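Entraide maison > Linge et textiles > Entretien

Drap-housse en coton qui peluche et vêtements qui déteignent un peu : comment laver tout ça ensemble ?

Publié par Carolina Barreto
Vu 953 fois

Bonjour à tous,

J'ai emménagé en octobre dans un appartement où la machine fait 4 kilos, pas plus. Avant j'avais une 8 kilos et je faisais une seule lessive de draps par semaine avec les affaires de couleur. Maintenant je dois choisir ce que je mets avec quoi et je n'y arrive pas bien.

Mes draps sont en coton, achetés dans la gamme Nurnell. Ils sont vert clair et beige. Depuis quelques lavages ils laissent des peluches sur tout ce qui est foncé. En plus, une taie claire est ressortie avec une trace bleutée, sans doute à cause d'un tee-shirt neuf. Je lave à 40, essorage à 1200, lessive liquide Giter, une dose et demie parce que l'eau est dure ici.

Est-ce que je dois tout séparer ? Est-ce que la trace peut encore partir ? Le drap est passé une fois au sèche-linge de la laverie depuis, à mon avis je n'aurais pas dû.

Merci d'avance.

Emiliano Ledesma
Membre depuis 4 ans

Bonjour Carolina. Il y a deux problèmes différents dans ton message, je les prends l'un après l'autre.

Les peluches. Un drap en coton perd des fibres pendant les premiers lavages, et il en perd plus longtemps quand le tambour est trop plein. Une parure deux personnes sèche pèse facilement plus de deux kilos. Si tu ajoutes des vêtements par-dessus, le linge frotte et l'eau n'emporte pas les fibres. Lave les draps seuls, sur l'envers pour les taies et la housse de couette, et descends l'essorage à 800. Nettoie aussi le filtre de la pompe. Chez moi il était complètement bouché et toutes les peluches revenaient sur le linge.

La dose et demie de lessive, je l'enlèverais. Avec une petite machine, le surplus se rince mal et le tissu devient rêche. Pour l'eau dure, il vaut mieux une dose normale et un anticalcaire à côté.

La trace bleue. Le passage au sèche-linge n'arrange rien mais ce n'est pas forcément perdu. Fais tremper la taie dans une bassine d'eau tiède avec du percarbonate, une cuillère à soupe par litre, à 40 degrés minimum sinon il n'agit pas. Laisse deux heures, rince, regarde à la lumière du jour. Tu peux recommencer une fois. Essaie d'abord sur un ourlet, parce que sur un tissu teinté le percarbonate peut éclaircir la couleur d'origine. Jamais sur de la soie ou de la laine.

Pour le tee-shirt neuf, lave-le à part trois ou quatre fois, à 30. Un coton bleu ou violet bien teint finit par ne plus dégorger. 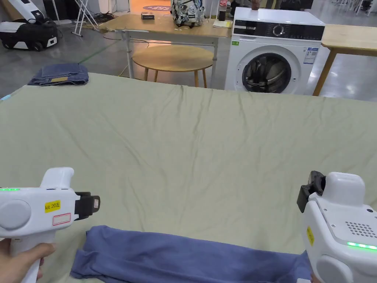

Les draps vert clair peuvent-ils aller avec les vêtements bleus ou violets ?

Seulement quand les vêtements ont déjà été lavés plusieurs fois. Pour vérifier, on mouille un coin du vêtement et on le presse cinq minutes dans un mouchoir blanc. Si le mouchoir reste blanc, on peut les mettre ensemble à 30 degrés.

Dernier point, le séchage. Si tu étends le drap bien tiré, tu auras moins de plis. Secoue-le dehors avant de le ranger, une bonne partie des peluches part à ce moment-là.

Raquel Salgado
Nouveau membre

Moi je mets une lingette anti-décoloration Masanja à chaque machine et je mélange tout depuis des années, zéro souci. Les peluches, un coup de rouleau adhésif et c'est réglé.

Tomás Nic Aodha
Membre depuis 2 ans

D'accord avec Emiliano pour l'essentiel, deux remarques quand même.

La lingette de Raquel rend service mais elle ne suffit pas avec un vêtement neuf qui dégorge beaucoup. J'ai eu un drap entier à rattraper avec une lingette dans le tambour. Pour un vêtement déjà lavé, pourquoi pas.

Ensuite, sur une machine de 4 kilos, le programme court est un piège pour les draps. Il y a peu d'eau, et le linge sort en boule, avec la taie coincée dans la housse. Prends le programme coton normal et ajoute un rinçage. Chez moi il dure plus de deux heures, je le lance le soir.

Si tu retournes à la laverie, prends une grande machine pour la housse de couette et garde la petite pour le reste. Évite par contre leur sèche-linge à température maximale, le coton rétrécit et les élastiques du drap-housse s'abîment vite.

Carolina Barreto
Auteur du message

Merci à vous trois. J'ai fait tremper la taie samedi, la trace a bien pâli, je recommence ce soir. Le filtre était plein de peluches, avec une pince à cheveux dedans. Je garde la lessive mais je repasse à une dose.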